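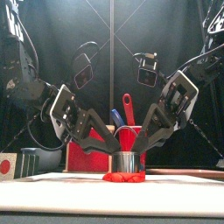

A short silver metal cup on a white tabletop.

Pekolthorpe Cup Engraving - Frequently Asked Questions

Last updated 31 January 2026

What can you engrave?
Metal cups, mugs, tankards and small trays. We don't engrave glass or ceramic. If you aren't sure what your cup is made of, bring it to the counter and we'll check.

Can I send in my own cup?
Yes. Wrap it well and put the order form inside the box. You pay postage both ways. We keep a record of its condition on arrival and email you a copy.

How much text will fit?
Most cups take up to 4 lines. Long names may need a smaller letter size, and we send a proof before we start. Please read it closely - we engrave exactly what you approve.

How long does it take?
Allow two weeks from the day you approve the proof. January is usually quicker. School and club orders placed in spring take longer.

Do you offer a discount for large orders?
Orders of 1,000 pieces or more are priced separately. Write to the Netidach Road office for a quote.

Can old engraving be removed?
Sometimes. Shallow lettering can be polished out of solid metal. Plated cups usually can't be done, as the plating wears through.

How should I clean an engraved cup?
Wash by hand with mild soap and dry with a soft cloth. Don't use the dishwasher or steel wool.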